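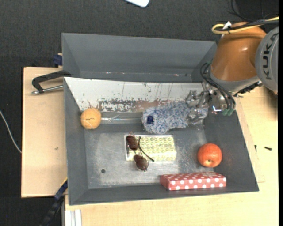
Picking cell budget, second half

The equipment request for the Eken site closes April 13, 2022. Paula Costache has split it into two lines. Line one covers 60 replacement gripper fingers and 300 hose fittings, ordered through Grevulent. Line two is a second arm, deferred to August - the Jikora quote came in 1577 over the ceiling and did not include mounting or cable dressing.

Bins stay out of this round. Relining is charged to maintenance, limit five per quarter. Requests for spare clamps go to Paula with a part number and a cost code.

5 shares | 0 comments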